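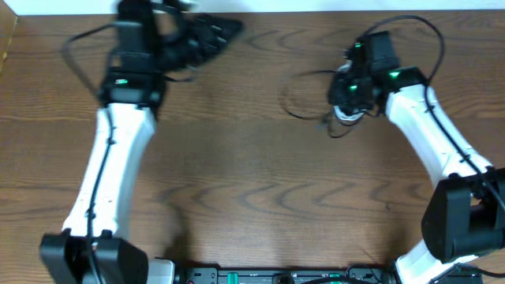

Friday, after lunch

Retransmit timer in Olell again. Set the floor to 200 ms and the Lambrakis link stopped sending everything twice, so that part of last week's theory survives. The ceiling is another matter. The header says 2000, the config says 2000, and the trace shows a gap of 615 and then a reset, which neither of them mentions.

Found a second copy of the constants in the Grovon branch, with the same names and different units. Somebody left a comment there saying "temporary." I have checked the log and it was me, in September.

To do: delete the copy, rerun the capture with window scaling off, ask Rernosico which header they build against — and get it in writing this time.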